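Ticket 838 — Microfibre towels leaving lint and streaks after laundering
Ornance Linen and Housewares Support, Sollimthorpe site 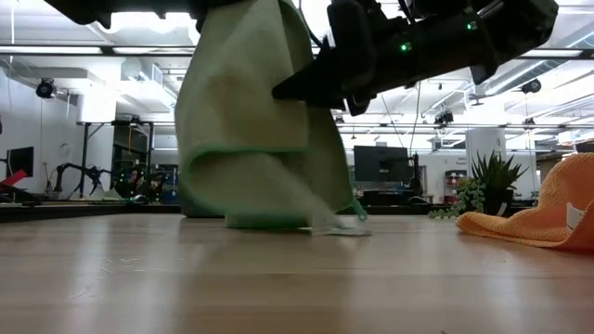
Can microfibre towels be washed in the same load as terry cotton towels?

They should be washed separately. Cotton terry sheds lint in the wash, and microfibre holds on to it. The lint is then left behind on glass and polished tables the next time the cloth is used.

Status: Resolved, monitoring
Category: Laundry / reusable cloths
Priority: Normal
Opened: December 2024

Reported issue

The site advises that the light green microfibre towels issued for table care no longer pick up dust properly. Staff report fine lint on wooden tabletops after wiping, and streaks where a damp towel has been used. The orange towels, which are kept for hands and spills, are not affected. The problem was first noticed in October, shortly after the site changed its laundry routine to a single mixed load at the end of the day.

Information requested from site

Wash temperature, detergent and any additives in use, drying method, and whether the towels are sorted by type before washing.

Site response

All towels go into one load on the warm cycle with Flurnance liquid detergent. Fabric softener has been added since the change of routine, as the orange towels were felt to be coming out stiff. Everything is tumble dried on high. Towels are folded on the table in the front room and put away the same afternoon.

Assessment

Two causes were considered likely. The first is lint transfer from the mixed load. The second is softener residue, which coats the fibres and reduces both absorbency and grip on dust. High heat in the dryer may also have damaged some of the fibres, and damage of that sort cannot be reversed by washing.

The tabletop finish was raised by the site as a possible factor. It was ruled out after a new towel, rinsed and wrung, was used on the same table and left no lint or streaks.

Steps taken

1. Five of the affected towels were set aside for a trial. The remainder were withdrawn from table use.
2. The trial towels were shaken outdoors and washed on their own in warm water, with half the usual amount of detergent and no softener.
3. An extra rinse was run. The rinse water was still slightly cloudy at the end, so the wash was repeated without detergent.
4. The lint filter and the drum of the dryer were cleaned before drying. The site notes that the filter was almost full.
5. The towels were dried on low heat and folded once cool.

Result

Three of the trial towels returned to normal performance. Two still left streaks when damp and felt rough along the folds. These have been marked for floor use only and will not go back to the table shelf.

Update — drying rack

The site asked whether the Collado folding rack could be used in place of the dryer. This is suitable for both types of towel. Microfibre should be hung in a single layer and kept away from the heater, and it will normally be dry well before the terry. If the orange towels come off the rack feeling stiff, a firm shake or a short tumble on low will soften them. Softener should not be brought back for this purpose, even in the terry load, as residue can remain in the drawer and carry over to the next wash.

Update — folding area

The site also reported that towels were picking up bits of potting soil and leaf when folded near houseplants. Plants are to be moved to the windowsill before folding begins, and the table wiped down with a dry cloth. Any packaging from new towels should be cleared away at the same time. Care tags are to be left on, so that the two types can be told apart when the colours fade.

Recommended routine

Sort by type at the hamper. Wash microfibre alone, warm, with no softener or bleach. Run no more than 8 towels to a load at this site, given the size of the machine. Dry on low or on the rack. Clean the lint filter before every load, including loads that follow one another directly.

Outstanding

Replacement towels for the two moved to floor use have been requested through the usual order form. The site will report back if lint reappears on the tabletops, stating which load the towel came from.

We use cookies to remember your ticket preferences and to measure traffic to this support site. By continuing to browse, you agree to our use of cookies. Accept Manage settings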